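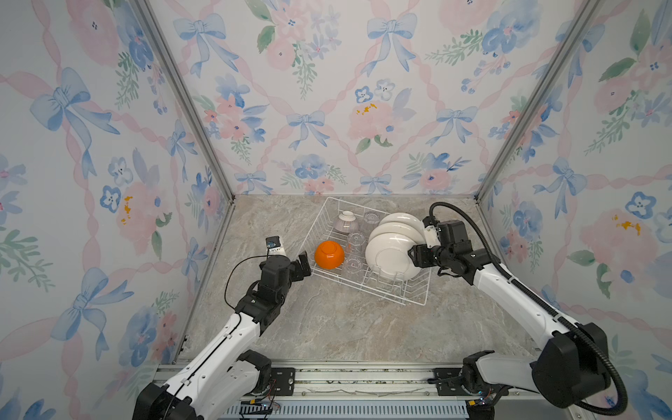 I went round Birnent's open day mostly for the free coffee, I'll admit, and came home wanting new wallpaper and a new dish rack. If you've never been, Birnent is the old biscuit works behind the canal, now let out to small firms that make or sell things for the home, and every so often they open all the doors and let people like me wander about asking silly questions.

You start upstairs with Hudec, the wallpaper people. I'd been looking forward to this bit and it didn't disappoint! There are sample books on every table and you're allowed to paw through them for as long as you like. Ksawery Wasilewska was doing the talking and had clearly been asked "is it hard to hang?" all morning, but answered me very nicely anyway. (Yes, a bit, if the pattern is a big one, and buy an extra roll.) My favourite was the one with the pink peonies and the blue bows, with ribbons criss-crossing between them and little blue flowers that look like pansies. It sounds like far too much when you write it down. On the walls round the dish rack it looked lovely, very soft, a bit like the lining of a nice old hatbox, and it sat well with the marbled grey-beige underneath. I'd have it in my kitchen tomorrow. My other half would have it in the loo, with the door shut.

Then down the back stairs (mind the bottom step, it's deeper than the others) to Givent, who do kitchen bits. This is where I lost most of the afternoon. I hadn't known a person could have so many opinions about draining racks, but I have them too, so we got on.

The rack I liked was the plain white wire one. It has low sides and a row of prongs down one half for plates, and the rest is just open grid, so you can put whatever you want there. They had it filled the way you would after lunch for a few people: three white plates standing up in the prongs, glasses down the middle, bowls over on the left. I've got a rack at home with a special slot for everything and I can tell you the slots never fit what I own. My mugs fall over, my big plates lean out over the worktop. With this one the bowls can just go where there's a gap.

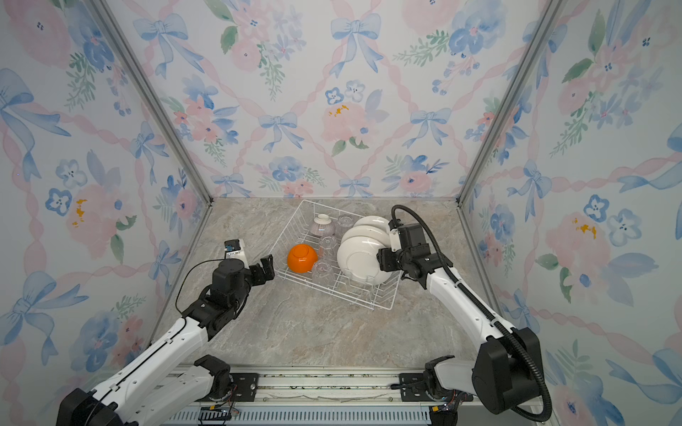 *Orange bowl, stripy bowl and the three glasses, all bottoms up in the rack.*

I do want to say something about that orange bowl. It's properly orange, and glossy, and with all that pale pink and blue behind it you can spot it from the other side of the room. The little white one with the purplish stripes is more my usual sort of thing, and I picked one very like it off the shop shelf and put it back twice. The clear glasses nearly vanish against the wires. Sensible, plain glasses, and I'd be happy with a set of those too.

We had a good chat about the order of things. Cyprian Kaczmarczyk, who runs the shop side, is a glasses-first man: wash them first, rack them first, plates after. I do plates first and always have, because they've got a fixed place to go and then I can see what room is left. A lady beside me said she dries everything by hand straight away and we both went a bit quiet.

One tip I did bring home is to turn the rack slightly if your draining board is narrow, so you can reach the prongs without stretching over the glasses. I tried it that same evening with my old rack and it helped, although it does look as if somebody's knocked it.

The café is run by Brernard and there was a queue, naturally. Cheese scone, good. Coffee, fine. They were stacking cups faster than they could clear tables, and I ended up sharing a bench with a couple who had come over 200 miles and were planning to do the whole building again after lunch. I think once is enough, if you take your time.

Practical bits, for anyone thinking of going to the next one:

- The car park is small. I walked from the station, which took five minutes.
- The lift was working, but it's slow. Take the stairs if you can manage them.
- Hudec will cut you a sample to take home, so bring something flat to carry it in. Mine has a crease straight through a peony.
- Givent take cards, the café was cash only.

The next open day is in December. I've stuck my creased sample up over the sink with a bit of tape to see how long it takes before anyone in this house mentions it.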